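Virnov teaching gloves, three months in

We bought the Virnov glove set in January to replace the pair of hand controllers we had been using to drive our two-arm robot. I run most of the teaching sessions, so this is mainly about what it's like to wear them for a whole morning.

Setup is easy. You plug in the base, strap on the wrist trackers and hold your hands flat while it calibrates. The manual says to do this once per session. I do it every time I take the gloves off, and the fingers drift less.

The finger tracking is the reason to buy these. With the old controllers we had one trigger for the whole hand, which was fine for boxes and useless for small parts. Now I can close the thumb and two fingers on a peg and leave the others out of the way. Moving the arms feels a little behind your own hands, and you learn to slow down near the table.

There is no force feedback. You watch the fingertips and guess. Savvas Moschos, who shares the sessions with me, squeezes too hard and has to throw out more takes than I do.

Size matters too. The medium is tight across the knuckles, and Savvas changed to the large after 2 weeks. The strap on the left tracker has started to fray. Virnov sent a new one but it took 9 days.

The recording software is plain and does its job. You start and stop with a foot pedal, and a bad take can be deleted with a double press. I would like a way to label takes without removing a glove.

I'd give it 4 out of 5. If you only move large objects, keep your controllers and save the money. For board work with pegs, plates and cylinders, I wouldn't go back.

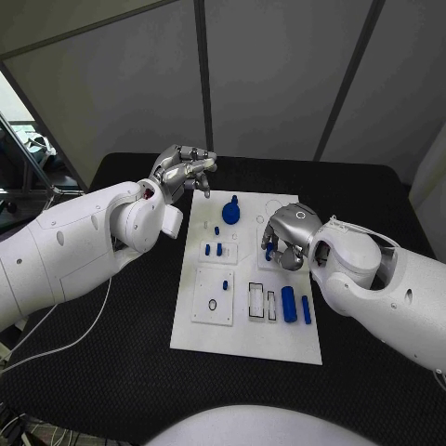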